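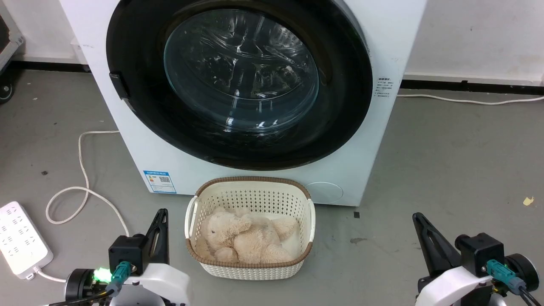
Dinsa Door-and-Drum Method
Research module for two-arm manipulation
Maker: Kudwood
Status: shipping
Version: 4

Teaching two arms to do laundry is a fine way to lose a year. Dinsa is what Kudwood has to show for ours: a training method, a set of trained policies and the recordings behind them, all for one stubborn household job. A machine stands against a wall, a basket stands in front of it, and the round door has to be opened before anything else can happen.

How it works
Most policies learn from the head view and treat the wrist views as a bonus. Dinsa turns that around for the last stretch of the reach. Up to the door, the head camera leads. From there on the wrist camera takes over, and the head camera is allowed an opinion. Jelle Koster calls this the handoff and gets cross when people call it switching. 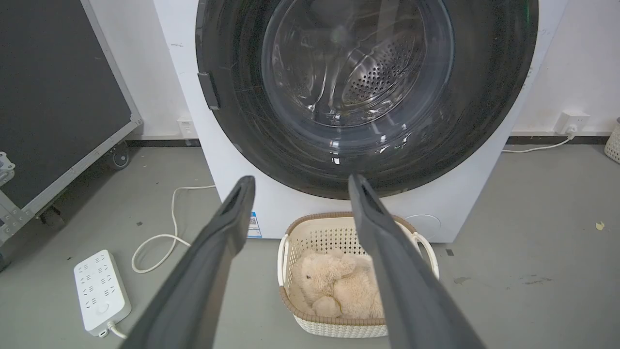

The handoff is learned, so there is no distance threshold to tune. We had one in version 2 – it was a lovely threshold, and it worked on one washing machine. Glossy black door rings and curved glass throw reflections all over the place, and a fixed number has no patience for that.

What we found
Trained on 3000 demonstrations, the policy with the handoff beat the same policy without it on door opening in all 7 of our test layouts. On lifting soft items out of the basket it made no difference at all. Marin Vlachou predicted this in March and has been gracious about it twice.

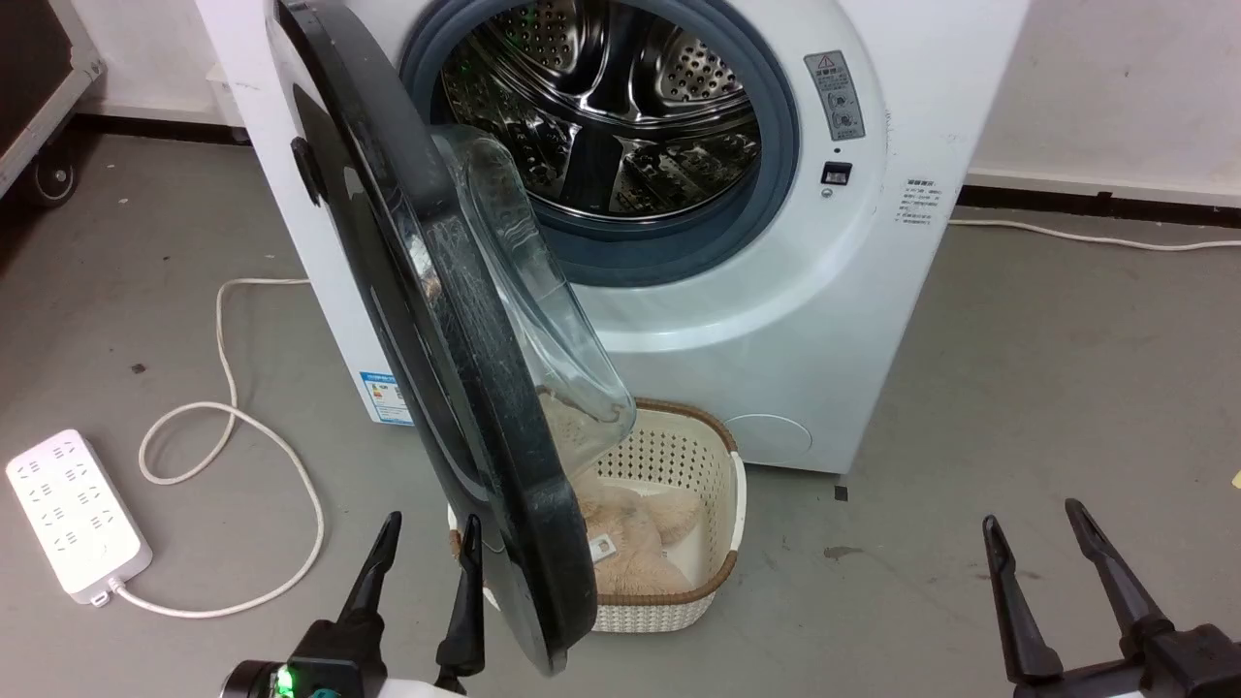
Door open, basket below, both grippers in view of the head camera.

In the package
Trained policies for door opening and basket pickup
Synchronized head and wrist recordings
Training code and the Skisdale scoring scripts
A setup guide by Zinash Gashaw, including the page on power cords that everyone skips

Requirements
Two arms with parallel grippers, one head camera, a camera at each wrist and a front-loading washing machine. Top loaders are not supported. Please stop writing to Natnael about top loaders.

Licensing
Free for university labs. Companies should contact Kaede Kinoshita for a quote.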